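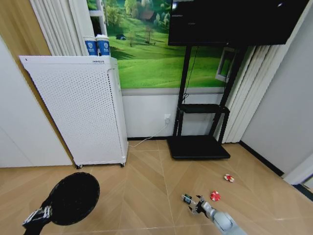 Zoia Hladun reports that her clay lamps leaked every Diwali until she started soaking them the night before, and asks how long is long enough. The answer depends on the clay. Unglazed lamps from the Gakura market stall stop bubbling well before morning. Thicker ones need the full night.

## Clay lamps

1. Submerge new lamps in plain water overnight.
2. Stand them upside down on a rack until the surface is dull. Damp clay makes the wick spit.
3. For lamps that will be reused, brush the inside with two thin coats of flour paste and let each coat dry.
4. Fill to just below the rim. Mustard oil burns slower than most cooking oils and smells stronger.
5. Roll cotton wicks tight and soak them in the oil before lighting.

A set of 24 fits on two baking sheets, and the sheets catch the drips. Keep the lamps well away from curtains and paper garlands, and put them out before going to bed.

## Rangoli powder

Colored rice flour spreads more evenly than colored chalk but clumps in humid weather. Sift it twice. To color it, work in gel food coloring with gloved fingers, a few drops at a time, then dry it on a tray for 46 minutes in an oven at its lowest setting with the door ajar. Check at the halfway point – the edges darken first.

Sweep up with a dry brush. Water drives the dye into grout and unsealed stone. If a stain stays, leave a paste of baking soda on it for 11 minutes and rinse. Test a corner before treating natural stone.

## Oil on cloth

Blot, do not rub. Cover the spot with cornstarch, leave it overnight, shake it off, then work in dish soap and wash as the label allows. Silk goes to the cleaner untreated.

## Storage

Wipe out the old oil with newspaper and throw away the wicks. Wash the lamps in hot water without soap, which the clay holds. Dry them completely, or they mold by December. Wrap each one separately and stack no more than three deep.

Syahrul Lau stores his in egg cartons, 17 lamps to a box, with the spare spaces used for wicks. This works for the small size only.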